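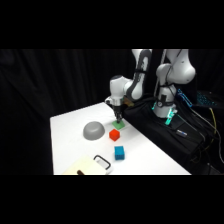
Page last changed: February 25, 2022

A Stopped Arm Is Not a Safe Arm

Opinion. Prepared by Shahla Karimi for the Dornach Laboratory Safety Office. The views given are those of the author.

Last July, a tabletop arm in the Dornach manipulation laboratory lost its joint brakes during a routine block-placing run. The control software had reported a communication fault and ended the motion, as it was designed to do. The status line read "stopped." Davoud Mirzaei, who was operating the station, reached in to clear a block from under the gripper. The arm sagged, and the gripper came down across the back of his hand. He was treated for bruising and returned to work the next morning.

The injury was minor. The report that followed ran to four pages and closed with a recommendation that operators be reminded to take care. It is my view that this recommendation was wrong, and that the laboratory should withdraw it.

Tabletop work invites a relaxed attitude. The objects are blocks, bowls and boxes. The speeds are low. A gripper lowered onto a light green block, with a red cube and an upturned bowl close by, does not look like industrial machinery, and most visitors do not treat it as such. Staff who would never enter a fenced cell without locking out the power will put a hand between two fingers on a white table several times in an hour. The task requires it. Blocks slip, tip over and end up where the planner cannot reach them, and a person must put them back.

Our procedures were written around motion. They say what the arm may do while it moves, how fast it may travel, and who may stand near it. They say very little about the arm at rest. The Zerance controller in use at the time treated three different conditions as the same state: a pause requested by the operator, a stop caused by a fault, and a full removal of drive power. All three were shown by one word. In the first, the motors hold the arm up. In the last, the brakes do. In the second, either might be the case, and on the day in question the changeover from one to the other failed.

Ross Ritchie's review of the station log found 2540 recorded stops in the period before the incident. Of these, 167 were caused by faults. In 142 of the fault stops, the run was resumed without any entry describing what had been checked. I do not read those figures as proof of careless operators. The log form offered no field in which to make such an entry, and the screen gave no sign that a check was needed. People followed the system they were given.

It has been argued, most ably by my colleague Chia-hao Yau, that stricter rules at the table will slow the work to no good purpose. He points out that the arms are light, that the grip force is limited, and that a manual reset after every fault would lengthen each session. These are fair points. A second arm mounted beside the first doubles the number of possible faults, and an operator who must walk to a power switch each time will soon look for ways to avoid it. Rules that are routinely avoided protect no one.

The answer is to make the safe state easy to reach and easy to see. I ask that the laboratory adopt the following before the next set of trials begins.

Each of the three stop conditions should have its own name and its own indication at the station, legible from where the operator stands.

No hand should enter the space beneath a gripper after a fault stop until the brakes have been tested under load. The test takes seconds and can be started from the keyboard.

A long-handled tool should be kept at every table for retrieving objects.

Fault entries should be required before a run can resume, in the operator's own words.

Nazanin Mohammadi has already made the first change on the Cleria bench, and the operators there have asked to keep it. The remaining stations still show the single word. The brake supplier, Azimi, has been sent the failed unit and has not yet reported its findings. Those findings will be useful, but the changes set out here do not depend on them and should not be delayed until they arrive.

Written responses may be left with the Safety Office.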